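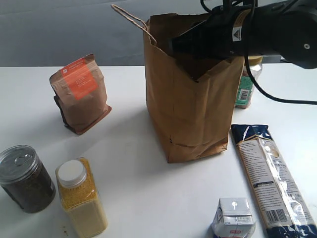 Town shops to stop selling plastic carrier bags from the summer

February 26, 2019
By Pádraig Kavanagh

This website uses cookies to improve your visit. By continuing to browse you agree to our use of cookies. Accept | Read more

Food shops in the town centre will stop selling single-use plastic carrier bags this summer under an agreement reached between the Siden Traders' Association and the district council. Paper bags will be offered at the till in their place, at a charge of 10p each, and customers will continue to be free to bring bags of their own.

The agreement is voluntary. It covers grocers, bakers, greengrocers and the covered market, together with the Soson supermarket on Mill Road, which has confirmed that it will take part on the same terms as the smaller shops. Takeaway restaurants and chemists are not included at this stage and will be invited to join after the first review.

The decision follows a survey of residents carried out in January. The council received 495 completed forms, the greater part of them from people who do their main weekly shop within the town. Most of those who replied were in favour of ending the sale of plastic carriers, although many said that their support depended on the price and strength of whatever replaced them. Several older residents wrote to say that they walk home with their shopping and could not rely on a bag that gives way in the rain.

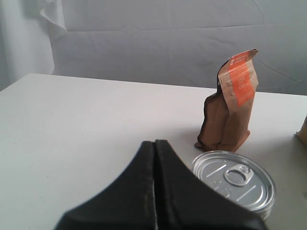 The association has taken these concerns into account in its choice of supplier. Tenders were invited before the survey closed, and the contract has been awarded to Grukska, a packaging wholesaler which already provides flour and sugar bags to two bakeries in the district. Bags will be bought jointly and shared out among members in bundles of 500, so that smaller shops pay the same unit price as larger ones. Shops with little room for storage may collect part bundles from the market office.

Under the terms of the contract, the bags must be made from recycled paper wherever this is available in the required weight. They will not be coated or lined, and may therefore be placed in the household paper collection once they are past further use. Bags which have been soiled with food should be put in the general waste or, where residents have a compost heap, torn up and added to it.

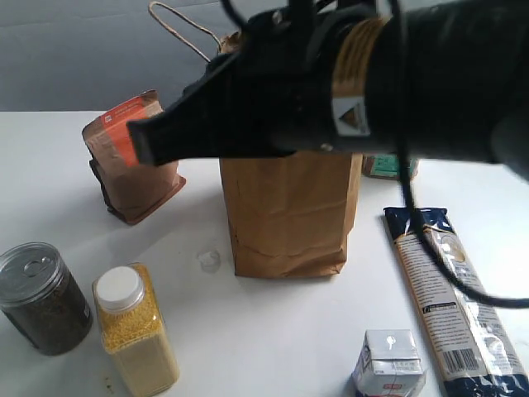 Brown paper bags and a packet of pasta.

Of the 10p charge, 5p will be paid into a fund for the upkeep of the riverside path between the market and the old station. The remainder will be kept by the shop to meet the cost of the bag. The council has asked members to record the number sold each month and to send their figures to the market office, where a summary will be open to inspection by the public.

A number of traders had asked for a lower charge, and the matter was discussed at length at the association's winter meeting. Mr Polák, who chairs the association, said that a charge below the cost of the bag would place the heaviest burden on the smallest shops. "We would like people to bring a bag from home if they can," he said. "For those who have come out without one, there will be something decent at the counter."

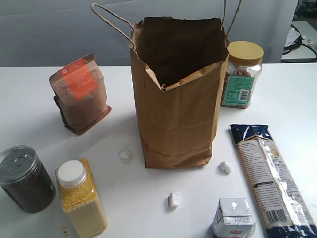 Members were also asked to agree on a single pattern of bag, so that orders could be combined. Flat handles glued to the inside were considered and turned down, as were bags with no handles at all. The type preferred was the plain kraft carrier with a folded-over rim and two twisted paper handles, tall enough to take ordinary groceries and able to stand open on a counter while it is being packed. It will carry no printing apart from a short line giving advice on recycling. Shops wishing to add their own name may do so by stamp or sticker – at their own expense.

Stocks of plastic carriers already held by members may be sold until the change takes effect. Any left over should be returned to the market office, which will arrange for them to be passed to a recycling firm. Thin bags used for loose fruit, raw meat and fish are outside the agreement, and shops may go on using them as they do now.

The council estimates that the first year's order will last about ten months. A review will be held before a second order is placed, and residents will be able to comment in writing or at the market office during opening hours. Traders who wish to join the agreement, or who have questions about delivery, should write to the association at its usual address.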